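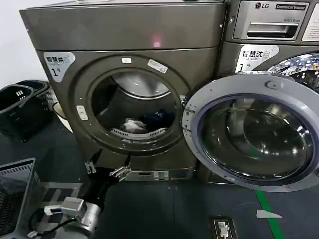
The opening on dryer number one.

Progress report to the Hasmont Fund: overnight respite for family carers, Brorkgate and Brinis

Hello again from Brorkgate! I know the form says two pages and a budget table, and the table went in separately on Thursday, so what follows is the part where I tell you how things are going.

You gave us money to run overnight breaks for people looking after a husband, wife or parent at home. We've now provided 1,080 hours of respite since the grant began. The plan had us further along by this stage, and I'd like to explain the gap before I get on to the good bits. We lost most of the first two months to hiring. Night work is hard to fill, the hospital pays better, and two people who accepted jobs with us had changed their minds by the time their background checks came back. We have a full night team now (finally) and the hours have climbed every month since August.

Thirty families are signed up, a little more than half of them in Brorkgate and the rest out toward Brinis. The Brinis families were slower to come forward. I'd put that down to the drive, mostly, and to the fact that our first flyer had the wrong phone number on it for two weeks. That one's on me. We reprinted, and I drove a box of them to the pharmacy and the library myself.

What are people doing with the time? Sleeping! I had imagined dinners out and trips to see grandchildren, and there's been a bit of that, but the feedback cards mostly talk about going to bed at nine and waking up when it's light. One daughter wrote that she hadn't slept through since her mother's second fall. Another asked if she could just stay in the house and sleep in her own bed while our worker sat up, and of course she can. We'd written the booking form as if everyone would be leaving, so I've changed the wording.

Training has gone well. Everyone on nights has finished the dementia course and the safe lifting day, and the Tsuchiya scheduling software is earning its keep now that we've stopped fighting it. It still won't let a family book two separate half nights in one week — I've asked for a fix and been told it's on a list. In the meantime we do those by hand.

Money. We're underspent on wages by some 3,000 dollars, all of it from the slow start. We're over on mileage by 800, and that will keep growing as Brinis picks up. I'd like to move part of the wages underspend across to cover it, and I understand I need your written okay first. Could you let me know if an email will do, or if there's a form?

A couple of things I'm less sure about. Weekend nights are booked solid and we turn people down, while Mondays and Tuesdays sit half empty. I've thought about offering the early week nights as a regular slot, same worker every time, and I'm going to try it with a few families next month. The other worry is what happens when a carer gets sick without warning. We can usually find cover by late afternoon, but a call at eight in the evening is a scramble, and twice we couldn't do it. I don't have an answer yet. An on-call payment would help, and I may come back to you about that once I've worked out what it costs.

The next set of feedback cards goes out with the new schedule, and I'll send you the results along with the mileage figures.

With thanks from all of us on the respite team,
Project coordinator, Brorkgate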